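Battery sorting cell at Hestex gets new setup before August start

By Aleksandra Górecki, July 2024

The recycling company Hestex is preparing a robot cell which will sort small batteries into a divided tray. Before the real arm is allowed to move, the whole cell is set up and checked in a computer simulation, and this work is now in its last part.
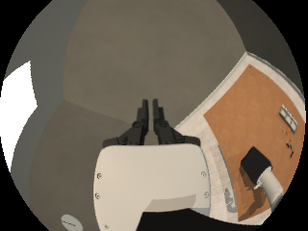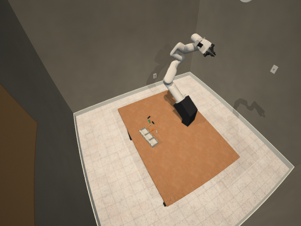
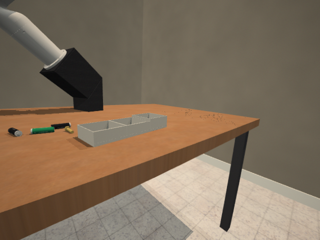

The simulated cell from three viewpoints, with the robot arm, the table and the tray with compartments.

The simulation was made by the local office of Destora, a small firm for automation. Ecaterina Mocanu, who leads the setup, explained that the model of the cell must agree with the real one in all measures that are important for the arm. These are the height of the table, the position of the pedestal, the reach of the arm and the size of the tray.

"When the pedestal in the model is 13 millimeters away from its true place, the gripper will come 13 millimeters wrong to every battery," Mocanu said. "It is a small mistake on the drawing, but for a small battery it is already too much."

Exactly such a mistake was found in the spring. The drawing of the table was older than the table itself, and the pedestal had been moved nearer to the edge after the drawing was finished. The technician Damian Mazurek measured the cell again during one afternoon and corrected the file. After this the team repeated all the test runs from the beginning.

So far the arm has made 1,847 simulated picks with the corrected file. In 626 of them the batteries were placed close together on purpose, as this is the most difficult case for a gripper with two fingers. The fingers need free space on both sides of the battery. If the space is missing, the program has to choose another battery first and come back later.

The camera view from the wrist received special attention. It is a very wide view, and straight lines near its rim look bent. Mazurek has prepared a correction for this, and it must be done again each time when the wrist camera is taken off for cleaning or repair. He wrote the procedure on one page, which will hang beside the cell.

The plan for maintenance is also ready. Every week the operator will clean the fingertips with a dry cloth and check that the screws of the wrist housing are tight. Once in a month the arm will be sent to its zero position, and the operator will compare it with the marks on the joints. If a joint does not agree with its mark, the cell stays off until a technician has looked at it.

For the workers of the sorting hall the change will come slowly. In the first weeks the cell will run for only four hours a day, and always with one person near the stop button. Wanda Żak, who has sorted batteries by hand for many years, will be one of the first operators. She has already had two days of training with the simulation.

"I was thinking it will be difficult, but mostly I had to learn when to wait," Żak said. "The arm is not so fast as I am. It can have the small ones, I do not like them."

Damaged or leaking batteries will still be sorted by hand at a separate place with ventilation. Hestex does not plan to give this work to the robot.

The real cell will be started in August in the hall at Jugah. A second cell, for the company's site in Flerkton, is under discussion, but the money for it has not been approved yet. Radosław Wasilewska, the manager of both sites, said that the decision will be made after the first cell has worked through the autumn.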